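工单 13:人手采集数据和夹爪动作对不上,封袋这一步老是丢
提交人:Jahangir Pramanik
项目:Clistden 社团,奶茶店台面整理任务
状态:处理中
优先级:中

周二晚上更新

先说现象吧。我们组的任务是让机械臂学会在饮品店的后台理小包装、拿袋子、放上架子,示范数据由我们自己戴着头戴相机去录。录完丢进 Wavcombe 那个切片脚本,别的动作都切得好好的,一到两只手凑在一起捏东西的片段,脚本就给我标成“空闲”,整段扔掉!我一开始以为是自己录得烂,又去重录了一遍,结果一模一样,气得我当场去买了杯柠檬茶。

已经试过的:
重启脚本,没用。
把手部检测的阈值从默认值往下调,调完倒是不扔了,可是连我站着发呆也算成操作,更糟。
换了 Roswitha 的笔记本跑,结果跟我的一样,所以应该不是我机器的问题(她的显卡比我好太多,羡慕)。
把左手和右手的轨迹拆开看,单看哪只手都有关键点,合起来就没了。

最后一条让我觉得有点眉目。我把被扔掉的片段一帧一帧导出来翻,翻到眼睛发酸,挑了下面这一帧传上来。

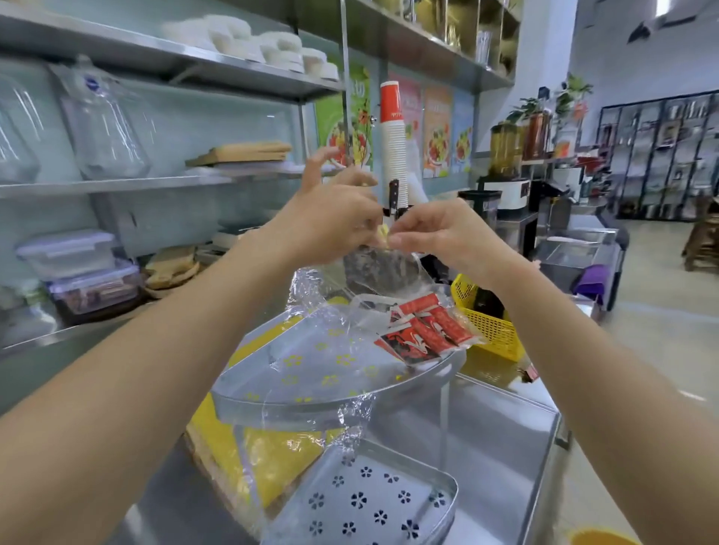
被标成“空闲”的一帧:两手指尖之间有个浅黄色的小东西,正下方是透明塑料袋。

两只手在中间碰头,左手食指翘着,右手拇指食指捏住,我自己看是再明显不过的操作动作了。我的猜测是,脚本里有一条“两手框重叠就合并”的规则,合并之后只剩一只手,另一只手的轨迹断掉,后面判断双手动作的那段代码就直接放弃了。另外袋子是透明的,后面又是白架子,物体检测那边估计也没给出什么像样的框,两边一起掉链子。这个我没有证据啊,纯猜的,别拿这句话去改代码。

Roswitha Rüegg 回复:
合并规则确实有,在预处理那个文件里,上学期为了去掉重复检测加的,当时录的都是单手拿杯子,谁也没想到双手的事。你先把合并关掉,只跑 4 段看看。透明袋子先别管,一次改一个东西,不然又不知道是谁的功劳。

我的回复:
好嘞,关掉了,跑了 4 段,3 段切对了!剩下那段还是被标成空闲,不过起码没有整段丢掉,几乎 2 秒的片段留了下来,只是标签错。副作用也有,同一只手偶尔冒出两个框,轨迹会抖,看着像手在打摆子。我打算加个左右手判断,同侧的框才合并,异侧的不动。

顺便问一句,那段标签错的要不要手工改?Ortner 的标注工具我打开过一次,按钮多得吓人,有空的话教教我呗。

Roswitha Rüegg 回复:
先别手工改,留着当测试用,改完代码正好拿它来验。同侧才合并的思路可以,记得手腕交叉的时候左右会判反,最好用前一帧的结果兜一下。标注工具我明天社团活动前教你,早点到。

我的回复:
收到!那我今晚先把左右手判断写了,放在我自己的分支上,不动主分支。透明袋子的问题我另开一张工单,标题就叫“袋子检测不到”,省得跟这张混在一起。还有件小事,Poncombe 那块移动硬盘快满了,被误扔的原始视频我都还留着没删,谁要清空间麻烦先喊我一声,千万别直接删文件夹啊。

待办:
同侧合并的代码(我)
用前一帧兜底左右手(我,可能要找 Roswitha 帮忙看)
拿标签错的那段回归测试
硬盘腾地方

这张工单先挂着,等测试跑过了再关。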